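Skorero Planner FAQ

Which control rates does Skorero support?
The planner runs at 200 Hz. Perception runs at 70 Hz in a separate process.

Do both arms share one plan?
Yes. Walo checks each trajectory against the other arm before release.

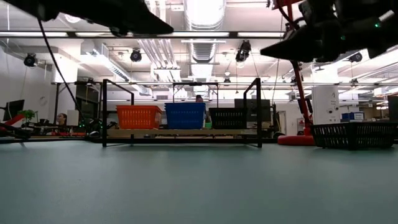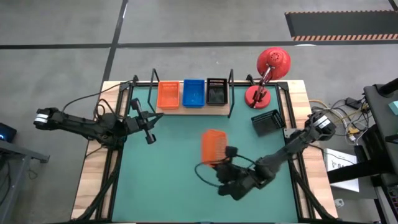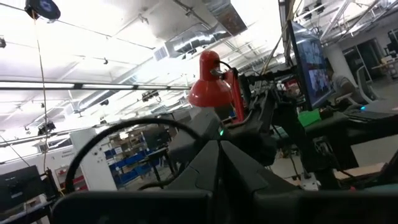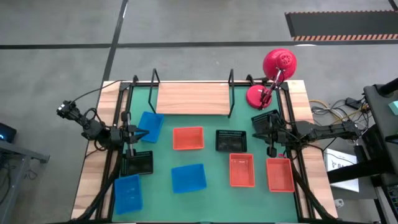 Reading time: 3 min

Can I turn off the wrist view?
Yes – set its weight to zero in Tornico and restart.

Why does a plan end with code 3000?
No collision-free path was found. Move the goal pose and replan.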